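The gripper that would not let go

Irja Lappalainen talks about a fault that stopped her team in February, and what it changed in the way they test

By Mirjam Mayrhofer
June 25, 2025

When I ask Irja Lappalainen how long the robot at Skundivar was out of use, she does not need to look in her notes. "Seven working days," she says. "I remember each of them."

Skundivar is a small company. It writes the software that makes a robot arm pick things up and put them down in ordinary rooms, where people live. Lappalainen is responsible for the testing. Before this she worked for many years with packaging machines, and she says that she still thinks like a packaging person. "In a packaging hall the fence is your friend. In a bedroom there is no fence."

The fault came in February. The arm was doing a simple task in the test apartment. It had to lift a bar from a table, carry it to the other side and release it. It had done this many times. Then one afternoon it lifted the bar, carried it, and reported that the bar was released. The fingers were still closed.

"The program believed the hand was empty," Lappalainen says. "So it started the next movement, and the next movement is fast, because with an empty hand we allow more speed. With a bar in the hand this is another situation."

The limit for a loaded hand was 60 millimeters per second near the table. The limit for an empty hand was 700. The arm turned with the bar still held, and the end of the bar hit the back of a chair. Clifford Landry, a technician, was standing on the other side of the room with the stop button. He pressed it, but by then the chair was already lying on the floor.

Nobody was hurt. I ask Landry if he was afraid. He thinks for some time before he answers.

"Not in that moment. In the evening, yes. I had been sitting in this chair before lunch, to tie up a cable."

The first explanation in the team was a broken finger sensor, and they lost two days with it. They changed the sensor, and the new one gave the same signals as the old one. Then Lauri Kettunen, who writes the control software, began to read the log files from the beginning, line by line.

"It is not exciting work," Kettunen tells me. "You make coffee and you read."

He found the error on line 726 of a file that he had written himself. When the open command was sent, the program waited for an answer from the gripper. If the answer did not come in time, the program should have stopped everything. Instead it took the last known answer, and used it as if it was new. The last known answer was from the cycle before, and it said "open."

"So the machine was telling us old news," says Kettunen. "And it was very polite news, everything is fine, please continue."

Why did the answer not come in time? Here the story becomes less clear, and Lappalainen does not try to make it clearer than it is. The team had installed an update of Akum, the program that carries messages between the arm and the computer. After the update some messages were slower. Most of them were still fast enough. They were never able to produce the same delay on purpose with the real arm, and this still bothers her.

"I would like to have one cause, with a name on it. I have a cause and a half."

What they could do was to rebuild the task in simulation and make the messages late there, as late as they wanted. Latstead, the customer for the project, had asked for simulated tests already in the autumn, and the team had put it off. Now it became the main work. Noémie Kennedy joined from another group and built the rooms. 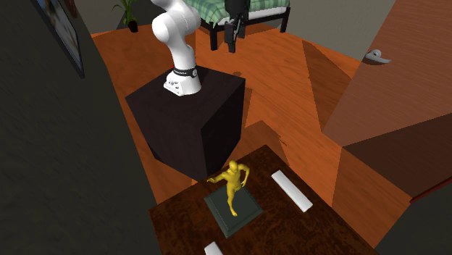
One of the simulated rooms, with the arm on its pedestal behind the table and a white bar next to the golden figurine.

Kennedy says that the rooms should have furniture in them, even when the task does not touch it. In the first version there was only an arm and a table, and a wrong movement looked harmless. "You saw the arm swing and you thought, okay, it swings. Put a bed and a door in the room and you think about who comes through the door."

With a late message, the simulated arm made the same mistake as the real one at the third attempt. Kettunen came to look, and then he went back to his desk and repaired the file. Each answer from the gripper now carries a time, and an answer that is too old counts as no answer. If there is no answer, the arm stops and stays where it is. The empty hand has also lost its privilege: near the table the speed is the same for both cases.

This last change was not popular. It makes the whole task slower, and Latstead pays for a task that should be quick. Lappalainen went to the meeting herself. She brought the chair.

"I did not say much. I put it next to the screen. One leg is still loose."

The slower speed was accepted, for the time being. There is a second meeting about it after the summer, and Saarinen, the firm that inspects the test apartment, will send a person to take part. Lappalainen wants to keep the limit until the question of the slow messages is answered. Kettunen thinks that with his repair the limit could go up a little. They discuss it in front of me, without anger, and they do not agree.

Before I leave, I ask Landry where he stands now when the arm is running. He shows me a strip of yellow tape on the floor, close to the door.

"And the button is in my hand," he says. "Before, it was sometimes on the shelf."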